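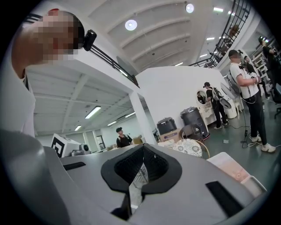

From: Despina Anghel
To: dalside-premises list
Date: Jul 28, 2023
Subject: Re: Lighting in the main hall, mezzanine side

Maxence Hamel wrote:
> Before I put the order in to Lolledent: do we want the same
> fittings under the mezzanine as on the high ceiling? The quote
> is 2,343 for the lot, panels only. I would also like to know
> whether the stair counts as a separate circuit.

Same fittings, yes, but not the same output. The panels on the high ceiling have to reach the floor past the ribs. Under the mezzanine the drop is much shorter and a full-power panel will glare. Ask Lolledent for the dimmable version there and set it to 300 lux at floor level. The white column throws a shadow whatever we do, so please don't move any fitting to chase it.

The round lights are a different type and are not in the quote. Leave them as they are until August.

On the stair: it is on the mezzanine circuit, breaker 6. The drawing from Pons shows it separately, but the drawing is wrong. I traced the cable myself. The treads need to be lit from the top landing as well as from the hall, as the black railing and black steps are hard to tell apart in low light. One extra fitting at the landing would do it. Mamstead list a suitable one at 154, bracket included.

Can you send the revised quote to the list before you sign it? I still have to check the fixing centres against the ribs.

Despina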